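Visit to the Vernton open day

I had been meaning to get over to Vernton since February, when the invitation first came around, and what with one thing and another it was 31 October 2018 before I finally made the drive. It is 92 miles each way from our place, and I will say right off that it was worth every one of them, even the stretch behind the gravel trucks. I run a small packing shop and we are thinking (slowly, the way we think about everything) about putting in our first robot arms. What I wanted was to hear from people who live with the things every day and have had to write rules for working next to them. That was exactly what the day was for.

There were roughly 84 of us, I'd guess, going by how fast the muffins went. A good mix too - shop owners like me, a couple of tables of insurance folks, some teachers from the community college, and one very keen high school group that asked better questions than the rest of us. We got a badge, a pair of safety glasses and a copy of the Herano handbook, which is what they call their house rules. It has 19 rules in it and fits in a shirt pocket. I have sat through safety binders that ran to 153 pages and could not have told you one line out of them by lunchtime, so I was already feeling friendly toward the place.

The morning was talks, in a nice bright room with chairs that got harder as the hours went by. The first talk was on the risk assessment, and the main thing I took home is that you assess the job and the whole cell together. The arm comes with its own paperwork from whoever built it, and it is easy to read that paperwork and feel you are finished. But the arm is holding something, and it is standing next to something, and a person has to get in there at some point to set out the parts. If the arm is holding a knife, you have a knife moving around, and the arm's paperwork knows nothing about it. The speaker went over this very patiently, because at least three of us asked the same question in different words.

The second talk was on changes. At Herano, if you swap the gripper, move a base, bring in a new object or change the program's speed, the sheet for that cell goes back for review before the next run. Small changes get a short review and big ones get a long one, but they all get something in writing. One of the insurance people wanted to know who decides what is small. The answer was that two people decide, and neither can be the person who wants the change. I wrote that one down and underlined it.

Then a sandwich (turkey, very good, and a pickle that could have fed a family) and off to the work floor in small groups. We had the Milla group, and our guide was generous with her time and let us stand and watch as long as we liked from behind the yellow line. The cells use two arms each, facing one another over a table, with everyday household things set out for them to work with.
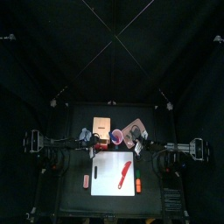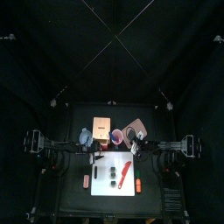
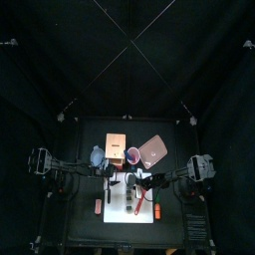

A white board in the middle and two arms coming in from the sides, in all three of these. The next one has a white tabletop.

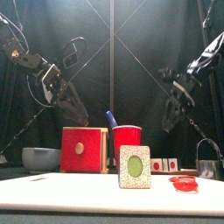

Our guide used the time on the floor to go through the rules that people break most, and I found this the most useful half hour of the day. The top one is reaching in. You drop something, or a part rolls a little, and your hand goes out before your head has caught up. Their rule is that the arms are put into a stopped state and the person at the controls says "stopped" out loud, and only then does anybody's hand cross the edge of the table. The person setting out the objects repeats the word back. It sounds a bit like a school play the first few times, she said, and after a week you stop hearing it.

Next was setup. Every layout has a sheet, and objects go out according to the sheet, and anything extra goes back on the shelf. That means phones, coffee, pens, the tape you were only going to need for a second. I thought of my own benches at this point and felt my ears go warm.

Then cables. They check them at the start of every shift, by eye and then by moving each arm slowly through its reach with the power limited, watching for anything that pulls tight or snags. Worn ties get replaced the same day. Chamoun, the outfit that does their outside inspections, comes by and asks to see the cable log before anything else, so it stays up to date.

Somebody asked about emergency stops, and we got a good long answer. Each one is tested on a schedule and the test is signed for. New people press one in their first hour on the floor, with the arms moving, so they know how it feels under the hand and how long the arms take to come to rest. I liked that very much. I have a stop button on our strapping machine and I would bet money that half my crew has never touched it.

We finished back in the bright room with coffee and a question session that ran well over. The high school kids wanted to know what happens when somebody breaks a rule and nothing goes wrong. It gets logged as a near miss, with no names on the sheet, and the log is read aloud at the monthly meeting. There was some grumbling from the back about whether people really report on themselves. Our guide said it had been slow going at first and that it picked up once the supervisors started turning in their own.

A few practical notes if you are thinking of going to the next one. Parking is behind the building, and the sign for it is small, so go slowly after the second light. Wear closed shoes or you will be handed a pair of rubber overshoes that fit no human foot. Bring a sweater for the work floor. The handbook is free and they will give you extra copies if you ask - I came home with a stack, and there is one on every bench in our shop now, and another on the dashboard of my truck where I keep meaning to take it in.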